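Kennel cough

Kennel cough is a contagious infection of the upper airways in dogs. It affects the windpipe and the larger air passages of the lungs, and its main sign is a harsh, dry cough that comes on suddenly. Veterinarians also call it infectious tracheobronchitis or, when several germs are involved, canine infectious respiratory disease complex. The common name comes from the ease with which it spreads in boarding kennels, though dogs also catch it in parks, shelters, grooming shops and waiting rooms.

Most healthy adult dogs recover without complications. Puppies, old dogs and dogs with other illnesses can become more seriously sick, and in a small share of cases the infection moves deeper and causes pneumonia.

Causes

Kennel cough is not caused by a single organism. The bacterium most often linked to it is Bordetella bronchiseptica, a relative of the bacterium that causes whooping cough in people. Canine parainfluenza virus and canine adenovirus type 2 are also common causes. Canine respiratory coronavirus, canine herpesvirus and several species of Mycoplasma have been found in affected dogs as well.

Mixed infections are usual. A virus damages the lining of the windpipe, which is covered with tiny hairs called cilia that move mucus and dirt upward and out. Bordetella attaches to these hairs and stops them from working. Once that has happened, other bacteria can settle more easily.

Spread

The germs travel in droplets when an infected dog coughs, sneezes or barks. They can also be passed by nose-to-nose contact and on shared objects such as water bowls, toys, leashes and the hands or clothing of people who handle many animals. Crowding, poor air flow, cold, dust, cigarette smoke and the stress of travel all raise the risk.

Signs usually appear 2 to 14 days after exposure. A dog may pass the infection on before it begins to cough, and dogs infected with Bordetella can continue to shed the bacterium for weeks or even months after they seem well.

Signs

The typical cough is loud and is often compared to the honk of a goose. It may be set off by exercise, excitement or pressure on the throat from a collar. Many dogs gag or retch at the end of a coughing fit and bring up a little white foam, and owners sometimes take this for vomiting or for something caught in the throat.

Other signs can include a runny nose, sneezing and watery eyes. In the mild form the dog goes on eating and stays active. Fever, loss of appetite, fast or difficult breathing, thick colored discharge from the nose and marked tiredness suggest a more serious infection and call for a prompt visit to a veterinarian.

Diagnosis

A veterinarian can often recognize the disease from the cough and from a history of recent contact with other dogs. Gentle pressure on the windpipe may bring on a cough, but this also happens in other conditions. Swabs from the nose or throat can be tested for the genetic material of particular germs, mainly when an outbreak is being traced or when a dog is not improving. Chest X-rays are used to look for pneumonia. Conditions that may resemble kennel cough include canine influenza, distemper, heart disease, heartworm and collapse of the windpipe.

Treatment

Mild cases are generally managed at home with rest, fresh water and clean air. A harness is preferred to a collar during recovery. Moist air may loosen mucus, and some owners sit with the dog in a steamy bathroom for a short time.
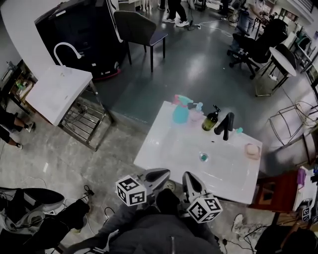 A sink with a black faucet and several bottles on the back ledge.

Cough suppressants may be prescribed when a dry cough keeps the dog from sleeping, but they are avoided if pneumonia is suspected. Antibiotics do not act on viruses and are not needed in every case. When they are given, doxycycline is a frequent choice. Cough medicines made for people should not be used without veterinary advice, as some contain ingredients that are poisonous to dogs.

Uncomplicated cases commonly clear up within one to three weeks.

Prevention

Vaccines are available against Bordetella, parainfluenza and adenovirus type 2. Depending on the product, they are given as drops in the nose, as a liquid in the mouth or by injection. Parainfluenza and adenovirus type 2 are often included in combination vaccines. Vaccination does not prevent every infection, but it tends to make the illness milder and shorter. Some dogs sneeze or cough lightly for a few days after a nasal vaccine.

Many boarding businesses require proof of Bordetella vaccination before they accept a dog. Intervals differ, with yearly boosters being common and some kennels asking for one every six months.

Within a kennel, control depends on separating coughing dogs, cleaning bowls and runs, and keeping the air moving. Organic dirt has to be removed before a disinfectant is applied. Staff who look after sick dogs wash their hands and change outer clothing before going to healthy ones.

Claltbridge outbreak

An outbreak at the Claltgate boarding kennels in Claltbridge began in January, during a period of heavy bookings. Of the 221 dogs boarded that month, 5 developed pneumonia, and all of them survived. The kennels stopped taking new dogs for 2 weeks while the runs were emptied and disinfected in turn. The operator, Kuvine, later added a separate intake room with its own air supply and began asking owners about recent coughing at check-in. The same measures were adopted at its smaller Ristić site, which takes dogs for day care only.

Other animals and people

Bordetella bronchiseptica also infects cats, rabbits, guinea pigs and pigs. Cats living with a coughing dog can become infected, and young kittens are at the greatest risk. In rabbits the bacterium is often carried without signs, while in guinea pigs it can cause fatal pneumonia, so the two species are best housed apart.

Human infection is rare and has mostly been reported in people with weakened immune systems. The viruses involved in kennel cough are not considered a significant risk to people.

See also

Canine influenza
Canine distemper
Collapsing trachea
Boarding kennel
Feline upper respiratory infection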